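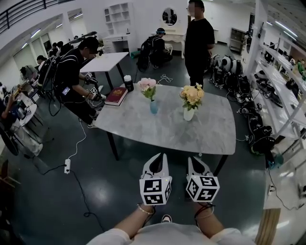

Why can't they just buy one robot and be done with it? Pratine asked, and then asked again when the first answer was too short, and really it is a very good question, so let's take our time over it.

Home > Kids' Corner > Big Questions > Robots
Filed under: How Stuff Gets Paid For
By Benoît Perrin
May 2022

When you picture somebody buying a robot, you might imagine a trip to a very large shop. You choose the one you like, you pay, and you carry it home (with a friend at the other end, I hope!). But a robot is a little like a puppy. The puppy is only the start of it, and then come the bowl, the lead, the food and the lessons.

Lessons are a big part of it for robots, too. One way to teach a robot to pick up a book or move a vase is for people to do the job first, over and over, holding grippers in their own hands. A gripper is a sort of pinching hand with fingers that open and close. Some grippers wear cubes with black and white squares printed on them, and a computer can use those patterns to work out where the gripper is and which way it is pointing.

So before anybody spends a dollar, somebody has to sit down and make a list. Let's pretend we are doing it for a teaching room in the town of Bivdale, with a budget of 41 coins. They are very big coins, so don't worry.

First we choose our grippers. Each person needs two, one for each hand, so if seven people are working at once we need a lot of them. Let's say that takes 18 coins. Ouch! Then there are backpacks to carry the equipment, and cables, and power strips to plug things into. By the time we have added those up we have spent 31 coins, and we haven't bought a single thing for anyone to pick up.

Our next job is furniture and ordinary household things. A robot that is going to help in a home needs to learn about homes, so we'll want tables, shelves, a stool or two, books, cups and maybe some flowers in a vase. These are the cheerful part of the list, and my favourite part to shop for, but they still cost money and they take up a surprising amount of room.

That leaves us a few coins, and it is awfully tempting to spend them on something shiny. Please don't! Cables wear out and fingers get bent, and a sensible planner keeps a bit aside for repairs. Grown-ups call this a contingency, a long word for the money in the jar on top of the fridge.

You can try this at home with a pencil and paper. Pick a job you'd like a robot to learn, such as setting the table, and write down everything you would need to teach it. Then cross out anything you could borrow.

More Big Questions | Ask Us Something | For Teachers | Back to Top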